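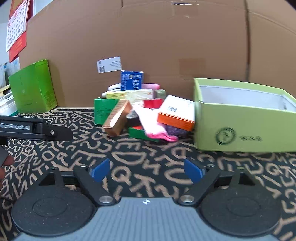 Sorting Week at the Hikham Reading Room

Well, friends, the big sort has finally begun, and if you have been meaning to come by with that bag of odds and ends from the hall closet, please do it soon! We have boxes and small things gathered up against the tall brown cardboard, right there on the alphabet carpet (the black one with the tan letters, which so many of your children have learned their Q's on, mine included), and every one of them needs to be opened, looked through and given a proper home before the July fair.

I will admit that I am a slow sorter. Last year I sat down with one carton at four in the afternoon and was still there at suppertime, reading the backs of old game boxes and wondering whether the Godus family would like their puzzle back. So this year we are trying something simpler. If a game or a kit has all its pieces, it goes on the fair table. If a piece is missing, put a slip of paper in the box saying which one, and leave it with me, as there is a fair chance the stray part has been living in the button jar since Christmas.

Last July's fair brought in $643, and that paid for the new reading lamps and most of the paint for the back hall, so all this fussing over little boxes really does come to something. We still need clear tape, string for the tags, and good strong bags with handles. Kjell Dahlgren has kindly offered his van again for anything too heavy to carry, and he asks only that you leave a note with your street and house number in the tray by the door (he drove up and down Nic Giolla Lane twice last time, poor man).

The room will be open for drop-offs through the afternoon, and the kettle will be on. Please, no magazines this year! We have 206 of them in the cellar already, and I have promised to find somewhere for those before I say yes to even one more.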